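Prernadance
Home
About us
Classes and prices
Timetable
Contact

About us

Prernadance is a school of Indian classical and folk dance in Wenano. We teach children from the age of kindergarten, teenagers, and adults, also adults who never danced before in their life. The school is small enough that the teachers know every student by name, and we would like to keep it so. 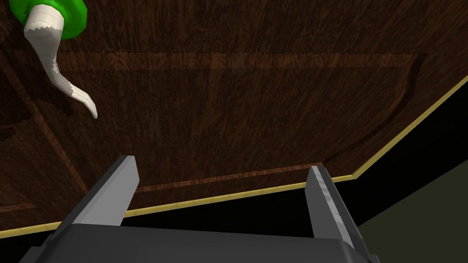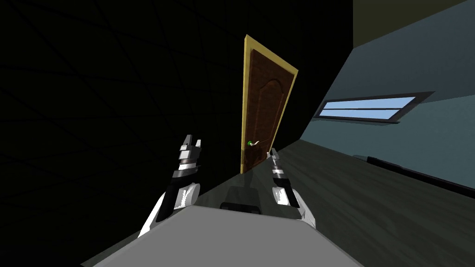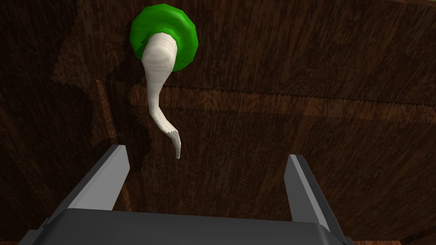
The first thing we teach is standing. Many new students are surprised by it, they come for the turns and the bells on the ankles, and then they spend the first weeks with bent knees in front of the mirror. But in kathak and in bharatanatyam everything grows from the way the feet meet the floor, and it cannot be added later. The shoulders stay wide, the spine is long, and the weight goes down through the body until the heels. For the youngest group we say: be like the radish, with the round green top above and the long white root going down. They understand it at once and they correct each other with it ("your root is crooked!"). With the adults we use more serious words, and the adults need longer.

How the school began

The school began as an evening course in the community room of the Wenano library. There was one teacher, one loudspeaker and a carpet which had to be rolled away before the class and rolled back after it. The students were mostly mothers who had learned dance as girls in India and wanted to continue, and some of their neighbors who came along to look and then stayed. There was no plan to make a school from it.

After some time the mothers asked if their children could come too, and the library room was not good for this. The reading room was under us, and footwork is loud. The library was very patient with us and we are still thankful. We moved to the Lahtinen building on the other side of the river, to the ground floor, where in former times fabric was sold. The shop had a large front room with high ceiling and no neighbors below. We took out the shelves ourselves during a July so hot that we worked only in the mornings and late in the evenings. One long mirror was already there, left behind by the fabric shop, and we still use it in the front studio. It has a dark spot in the lower corner, and the students who stand there always complain a little.

Today we have 2 studios in the Lahtinen building, the front one and a smaller one toward the courtyard. In a normal year we have 200 students. The smaller studio is used for the beginners, for private lessons and for the music class. It can also be rented by the hour for practice, please write to us about this and not to the building office, they do not have our calendar.

What we teach

Kathak is the center of the school. Our teachers were trained in the Lucknow style, so in our classes there is much attention to expression and to the hands, and the speed comes slowly. Students who trained before in the Jaipur style are welcome, only they should tell the teacher, and we will find together how to go on. We do not ask anybody to forget what they know.

Bharatanatyam is taught in its own groups, with its own teacher, and we do not mix it with kathak in the same lesson. Children under ten should choose one of the two styles and stay with it at least for one school year. After this they can add the other one if they still want to. Some do, and most find that one is enough.

Folk dance is for everybody. In the fall we learn garba and dandiya for Navratri, and from the winter we change between bhangra, lavani and ghoomar depending on the group. You can come to folk dance without any experience and also without a partner. The sticks for dandiya are provided by the school, please do not bring the painted ones from home, the color comes off on the floor.

Once a week we have also a music and rhythm class. In it we learn to clap and to say the time cycles aloud, first teentaal, later jhaptaal and the others. It is included in the price for all students of kathak and bharatanatyam. The parents sometimes ask if it is really necessary. Yes, it is. A dancer who cannot say the rhythm cannot dance it, and we can hear very quickly who skips this class.

We do not teach film dance as a course of its own, although people call us about it often, mostly before weddings. If you need a dance for a wedding or a family party, we can prepare a group with you in private lessons. It is best to write to us two months before the date. We had requests with one week left, and we said yes to some of them, and it was not good for the nerves of anyone.

How a class looks

A class starts with the greeting of the floor and of the teacher. After this comes the warm-up, then the footwork, then a new piece or the repeating of an old one. In the last minutes the students sit down and we speak about what was difficult. There is no eating in the studios and no street shoes, also not for parents who only want to bring a forgotten bottle.

We take at most 24 students in one group in the large studio, and fewer in the small one. When a group is full we open a waiting list. Many families ask for an exception, and we understand it, but with more people the back row cannot extend the arms properly and they start to learn small movements, which later are very hard to make large again.

Every new student can try a lesson without paying. Wear something comfortable that covers the knees and lets us see your feet. Ankle bells are not needed in the first year. When the time comes, the teacher will tell you how many bells to order and in which size. Please do not buy them before, the cheap strings with thin thread break during the turns and then we have bells under the radiator for weeks.

The floor

We mention the floor separately since we are asked about it by dancers from other schools. The studios had a stone floor when we came, which is bad for the knees and for the heels, above all in a dance where you strike the floor with the flat foot for an hour. We saved for two years and then had a wooden floor built over it, on a soft underlayer, by the company Prekix. It gives back a little and it sounds warm. The front studio was done first and the courtyard studio in the year after. The floor is cleaned with water only. If you rent the studio from us for another dance, no tap shoes, no heels and no powder.

Performances

We show our work 2 times in the year. The winter evening is small and takes place in the front studio, for families, with chairs from the neighbors and tea afterward. The summer performance in July is on the open stage in the town park, and all groups take part, also the beginners who have danced only some months. They do perhaps three minutes and they are always the favorites of the public.

No student is obliged to go on the stage. There are adults who have been with us for many years and have never performed, they come after work to dance and then they go home, and it is completely fine for us. For the children we recommend it gently. The costumes for the stage are lent by the school against a small deposit. They are sewn and repaired by parents, and every spring we are looking for more people who can use a needle.

The present situation

As you know, in this year many things were different. In spring we closed the studios and gave the classes over video. The footwork was the hardest part, the sound came late to the teacher and many students live in apartments with people under them, so we worked more on the hands, the eyes and the stories. Some of the hand work is better now than it was before - we want to keep a part of it in the program.

The summer performance did not take place, and the winter evening will also not take place in the usual form. Instead each group is recording a short piece, and the families will receive a link. At the moment the groups are divided and each half comes to the studio every second week, while the other half follows from home. The windows are opened between the classes, so please bring something warm to put on. The music class stays online for now.

Fees which were paid for lessons that we could not give are moved to the next term. If you prefer the money back, write us a short message. You do not have to give a reason. If paying is difficult for your family now, please speak to us also. We have always found some way and the other families do not hear about it.

How to find us

The entrance of the school is from the courtyard side of the Lahtinen building, through the gate beside the bakery. The old shop door on the street is closed and the bell next to it does not work. Bicycles can stand in the courtyard along the wall, but please leave the place free in front of the cellar. Parking is difficult in the evenings, and the bus stops at the bridge, a few minutes on foot from us.

The office is open in the half hour before the first class of the afternoon. During the classes we do not pick up the phone, so leave a message or use the form on the contact page. We answer in English and Hindi, and with some patience also in Marathi.

Page last changed: 15 December 2020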